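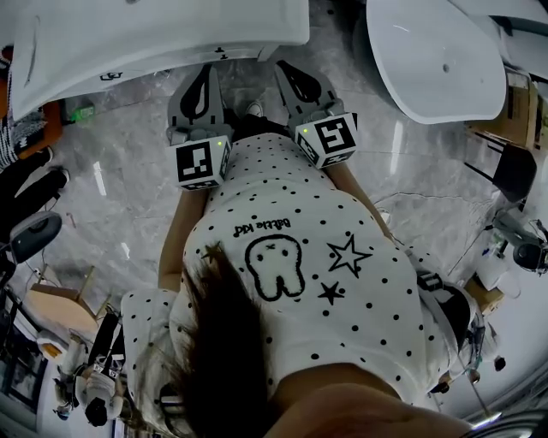
Week 3 - What a printed T-shirt costs, and who gets paid

Hi all! Last week ran long and I never got to the cost sheet, so we start with it today. Bring the sheet from the course folder, a pencil, and one T-shirt of your own with something printed on it. Any shirt. If it has cartoons or stars or a band you stopped liking years ago, even better, I'm not judging.

Where we left off

We had followed the cotton as far as the spinning mill. You'll remember that the farmer sells lint, the mill sells yarn, and the knitter sells fabric by weight, and that each of them worries about something different. The farmer worries about rain. The mill worries about the electric bill. The knitter mostly worries about being paid on time (several of you picked this up from the reading, well done, it's buried in a footnote).

Fixed costs and the small order

Our made-up-on-paper shop for the term is called Sovden. Sovden prints shirts for schools, bars, softball teams, that kind of thing. Before a single shirt gets printed, somebody has to prepare the artwork, burn a screen for each color, mix ink, and line everything up on the press. On our sheet that setup comes to $143 for a one-color job. It's the same $143 whether the customer wants a dozen shirts or a truckload.

Blank shirts are another story. Sovden pays $6 for each one, and that number goes up with every shirt ordered. Ink and labor go up too, but leave them out for now - I want you to see the shape first.

So, two orders:

Order A is 47 shirts. Blanks cost $282. Add setup and you get $425, or a little over nine dollars a shirt.

Order B is 2,558 shirts. Blanks cost $15,348. Add setup and you get $15,491. Divide it out and you're at just under $6.06 a shirt.

Look at what happened to the setup. In Order A it's three dollars and change on every shirt. In Order B it's less than six cents. People hear "bulk discount" and think the printer is being nice to big customers, and sometimes that's true, but a lot of the discount is just this division.

One thing that tripped people up last year: the setup cost per shirt falls very fast at first and then hardly moves. Going from 10 shirts to 20 saves you over seven dollars apiece. Going from 1,000 to 1,010 saves you basically nothing. Draw the curve by hand, please, don't let the spreadsheet do it. I want to see your wobbly lines!

More colors

Every color on a screen-printed design normally needs its own screen. A plain black print on a white shirt is one screen. Put a red outline on it and you're at two, and the setup goes up again. Black on white is also easy for another reason, which is that dark ink covers light cloth without help. Light ink on a dark shirt usually wants a layer of white underneath, and that's another screen and another pass through the press.

Digital printing changes the sum. There's almost no setup, but each shirt takes longer and the ink costs more. Somewhere between a small order and a big one the two methods cost the same, and finding that point is question 2 below.

Who gets what

The person who drew the design might get a flat fee, or a royalty, or a free shirt and a handshake. Treat the flat fee like setup. Treat the royalty like the blanks. Trefor Rowlands asked after class whether an artist should always want the royalty, and I gave a mushy answer, so let me try again: it depends on how many shirts she thinks will sell and how badly she needs rent money this month. Both are good reasons. A royalty on a design that sells 47 shirts won't buy many groceries.

For next time

1. Redo Order A with a second color. Assume the whole $143 doubles. What's the new cost per shirt?

2. Digital printing costs $11 a shirt all in, with no setup. At what order size does one-color screen printing get cheaper? Show your work.

3. Read the Maurya chapter up to the part on shipping. Skip the tables.

4. Look inside the collar of the shirt you brought. Write down the fiber content and the country, and then two or three sentences on what the label leaves out.

Sheets go in the tray by my door, stapled please. I lost two loose pages last February and I still feel bad about it.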